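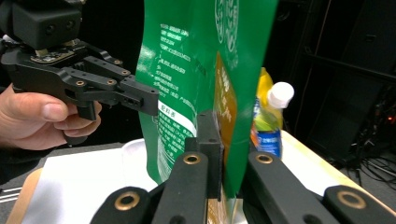 Packaging notes: seal checks on pillow bags

Snack bags returned to the Mernemside packing room in December had one fault in common: leakage at the point where the back seam crosses the top seal. At that crossing the film goes from two layers to four, and the jaws have to push heat through the extra thickness in the same dwell time. If the jaw pressure is uneven, a channel stays open beside the fold. It can be too small to see and still let in enough moisture to soften the product before its date.

Yasuo Hirano ran 200 bags from the Leserell line through the water bath at low vacuum. Bubbles appeared in 7 of them, all at the seam crossing. Raising the jaw temperature did not help and made the film pucker. Replacing the worn rubber insert in the rear jaw did – a second run of 200 bags gave no bubbles.

Settings for the line until further notice:

Dwell time stays where it is. Do not lengthen it to make up for a cold jaw.
Let the jaws reach temperature and hold for 47 minutes before the first bag is kept.
Take test bags after every film change, including a change to the same film from a new roll.
Write the roll number on the test sheet, not the pallet number.

Brândușa Văduva is comparing two insert hardnesses from Mokby. The softer one follows the seam step better but marks sooner, and we do not yet have wear figures for a full shift pattern. Printed film also needs a separate check, as heavy ink carried into the seal area can weaken the bond.

Water bath training is on Thursday in the test room. Give your name to Hatsue Tsuji if you have not used the new lid clamp.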